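Ticket 1455 - Cell 2, mouse packing, cord snagging on right arm
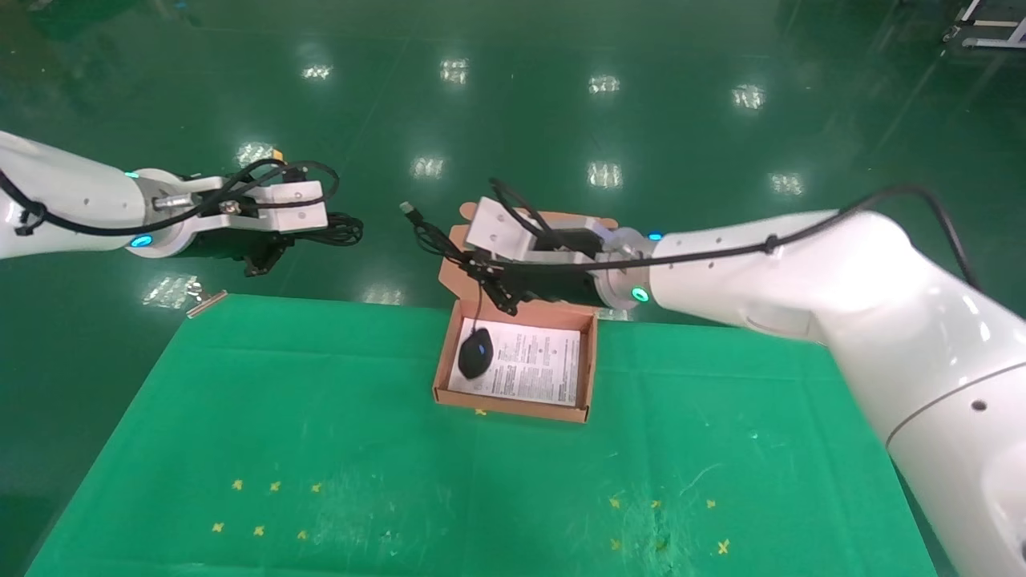 Photo: Dayana Tovar / Musby packing floor

Opened by: Harish Rajan
Site: Musby, returns and repack
Status: open, waiting on Granerberg

28 May 2019, early shift
Right arm faulting on the cord step. Mouse sits on the instruction sheet in the box fine, arm has the cord by the USB end, then "path blocked" and it stops. Left arm just waits. 18 stops before first break.

Tried so far
- restarted both arms, no change
- lowered grip force one step. Dropped the plug, put it back
- checked yellow tape marks against the setup card, OK
- opened the box lid further by hand, bit better, not fixed

Telma: before the cell came in we did 400 a shift on this bench by hand, two people. Now it's one person minding it and she can't leave it, so no relief for labels. Yesterday's total 182. People are getting asked why and its not their fault.

Ajith (Zumoment support): send fault log please. Don't change grip force again. Suspect cord path was taught with a shorter cord.

Harish: log sent. Cords did change in February, new supplier, longer. Was anyone told?

Ajith: not us. Will re-teach remotely, need someone at the stop button for teh whole of it.

Gangadharan: I'll stand there. Can we have Telma in on it as well, she knows how the cord wants to fold. Also want her down for the teaching course, asked twice now.

Next: re-teach after lunch, hand packing on bench 3 till then. Targets off the board for today, agreed with Gangadharan.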